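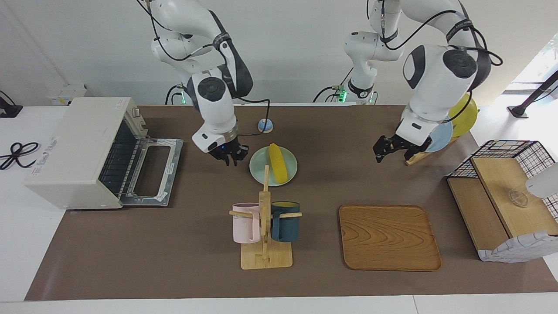 **Can a robot clear up a kitchen on its own yet?**

Only in parts. The single moves work well enough to be useful in a lab, and long chores made of many moves still fail too often for anyone's home.

# Larnar Kitchen Chores

Larnar is a set of recorded table-top chores done by a two-armed robot, kept by the Prarkavberg home robotics group. It holds 866 episodes, of which 257 are marked as failed. We left the failures in. Please don't filter them out before reporting a success rate.

## Chores covered

| Chore | Arms | State of play |
|---|---|---|
| Hang a mug on a wooden mug tree | one | good with mugs we trained on |
| Stand a plate in a dish rack | one | good |
| Move food from a plate to a toaster oven | both | poor |
| Close the oven door | one | fair |
| Put a glass on a shelf | one | poor |

Of the full set, 422 episodes are a single chore from the table. The rest join two or more, such as moving the food and then closing the oven.

## What goes wrong

- Clear glass is hard for the depth sensing. The gripper often closes short of it.
- Mug handles turned away from the arm need a regrasp, and most policies don't try one.
- A plate set down between two slots counts as a failure, even if it stays up.
- In joined chores, an early slip is rarely noticed. The arm carries on with the next step.

Food items are light and are swapped between episodes. The oven is never switched on, so nothing in Larnar tells you about cooking or heat.

## Format

Each episode is a folder with video, joint positions, gripper opening and a `notes.txt` in English. Joint data is logged at 20 Hz. Labels are `done`, `part` and `failed`; `part` is used only for joined chores.

## Known gaps

All recording was done in one room with the same furniture, and daylight changes through the day. Results don't carry over well: the Werkov baseline lost most of its mug hanging skill when we changed the table cover. There is no washing, drying or wiping. Tsao, our sister set, has cloth folding and uses the same folder layout.

## Contact

Wing-yan Tu looks after the labels. Send corrections with the episode number and the time in the video. The next label update is planned for June.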